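Ponby Kitchen Notes: When the table-laying arm drops things

The selling point of a home robot arm is that it lays the table while you get on with the gravy. Perhaps it does, in the showroom. Ours is a Rernus with the small two-finger gripper, and on Thursday it stopped halfway through a place setting with a fork held out over the floor and a red message saying "object secured". The fork then landed on my foot. Here is what I'd check before believing the help line.

Wipe the fingertips first. Washing-up liquid, hand cream and a bit of butter will all get on to them sooner or later. Use a barely damp cloth with the power off at the wall, then dry them properly. The Stament leaflet that came with ours suggests a special cleaning pad. I have used both and can't tell the difference.

Look at your cutlery. Shiny coloured finishes bounce light about, and I suspect the sensor makes poor guesses with them. Ours threw up fault 508 far more often with the fancy set than with the old steel one. Slim handles are worse than chunky ones, and anything with a hammered grip seems to be held better. 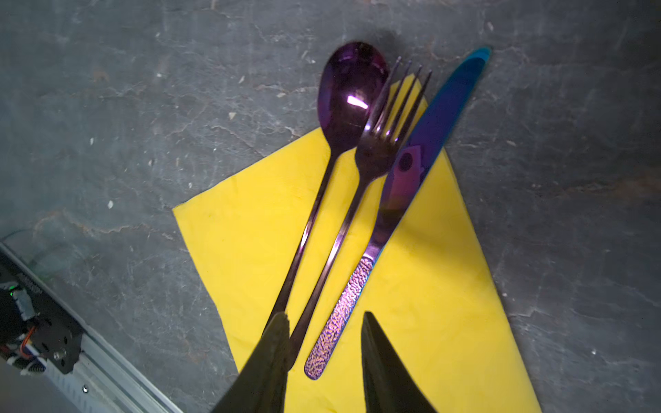
Paper napkins are a nuisance as well. They slide on stone or slate, and if a finger catches the fold the whole lot comes with it, knife included. Lay the napkin by hand and let the arm do the cutlery, or do it all by hand, which takes me less time than waiting for the thing to warm up.

Keep sharp knives out of its reach. The manual says steak knives are fine "with supervision". I would stick to table knives, and I wouldn't put the arm anywhere a child can lean over. Find the stop button before you need it — ours is round the back, where you have to reach past the moving part to press it. We now run it from a switched extension lead kept at the other end of the worktop.

If it freezes while holding something, don't pull. Switch off, wait 90 seconds, support the item with a folded tea towel and ease the fingers apart.

Check for updates too, though don't expect much. Version 1242 was meant to cure the dropping. It made the arm slower, so the fork now falls at a more dignified pace. I'm told 1580 is better and will try it in October.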